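Penrose Open Bench

Print | E-mail

The Penrose Open Bench is a yearly public demonstration of robot picking and sorting, held each February at the Penrose workshop in Clinstead. It began as a closed visit for suppliers. Opened to the public the year after, mostly because people kept asking. Free entry, doors at 9 a.m., last demonstration at 4 p.m.

Background

The workshop was set up by Dernetti, a maker of conveyor parts, in a former seed store on the Birau road. Early work was on box handling – cartons, crates, nothing soft. Mixed-item picking came later under Palesa Motaung, who still runs the bench and usually gives the opening talk herself. The first public day drew 42 visitors. Attendance has since reached 2000 across the whole event and timed tickets are now used for the main room.

Format

Each demonstration lasts 19 minutes. A short talk, then the arm runs, then questions. Visitors stand behind a rail on the long side of the room, school groups at the front. Five stations in the current layout, of which the bin station gets the longest line. The others cover box stacking, cable routing, label reading and a hand-guided arm that visitors may move themselves with staff present.

Motaung's talk is known for being brief. She says what the arm will try, what it is likely to get wrong, and sits down. Failed picks are left in – the arm is allowed to try again and the staff do not step in unless somthing jams. Scores go up on a whiteboard by the door.

Bin station

Items are everyday things and household trash, placed in a gray bin under the arm. No fixed order. The mix is meant to be awkward: shiny next to dull, stiff next to floppy, see-through packaging that is hard to pick out against the gray. Work gloves are a regular item and among the least liked by the staff, as the fingers fold differently every time. A crushed soda can is also used.

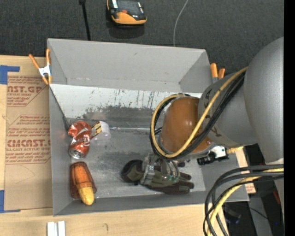
Cloth and packaging are scored apart from hard items. A pick counts only if the item leaves the bin and is set down outside it, and a drop on the way is marked as a miss. Earlier rules gave half a point for a lift, dropped after complaints that the totals looked better then they should. Bin and table are kept plain, clamps and all, and parts of the setup get swapped between sessions when they wear.

Reception

Local response has been good, mainly from schools. Common complaints are the noise in the main room, and the parking on the Birau road side. Some visitors find the pace slow – Motaung has said it will stay slow. A longer evening session was tried once, from 6 p.m., and not repeated.

See also

Dernetti
Clinstead
Bin picking

Print | E-mail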